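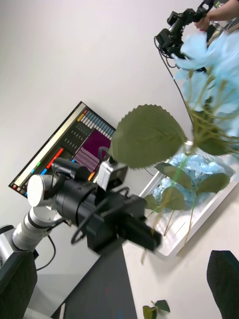

Figure 4. Pale blue artificial hydrangeas and their leaves on the white tray, with a second bunch above and a detached leaf on the tabletop.

4.2 Leaf loss and storage between arrangements

Artificial flowers sold for home and shop display are usually judged on colour and shape. How well they stand up to being taken out, arranged and put away again has received less attention. In this section we report on the hydrangeas, the largest group in the Kastetti set. The roses and the mixed greenery are covered in 4.3.

The group was made up of 222 stems bought in two orders, one from Derano and one from Buckley. Each stem was arranged and returned to storage 12 times between June and September. Leaves were counted before the first arrangement and after the last. A leaf was recorded as lost when it had come away from its stem completely, whether or not it could be pushed back on. Split or creased leaves were noted separately and are not included in the totals below.

Over the whole period 276 leaves were lost. Most of them came off while bunches were being lifted out of a tray, when the serrated edge of one leaf caught on the stems or leaves of its neighbour. Large leaves low on the stem were the worst affected. A loose leaf with its short stalk still attached (as in Figure 4) could normally be refitted by hand, but refitted leaves came away again more easily and we did not count them as sound. Losses from the flower heads themselves were small and consisted of single petals.

Storage made a clear difference. Stems laid flat in a shallow tray, with the leaves spread around the heads, kept their shape well but tangled if more than one layer was used. Stems stood upright in a deep box tangled less, although the outer leaves were bent by the sides and had to be opened out before the next use. Nearly 200 of the losses were recorded from trays holding two layers or more.

For the remaining work, the hydrangeas were kept in single layers and lifted one bunch at a time. Loose leaves were gathered from the table after each arrangement and bagged with the stems they belonged to, where this could be told. The same procedure was followed for the Zitovex display described in Section 5.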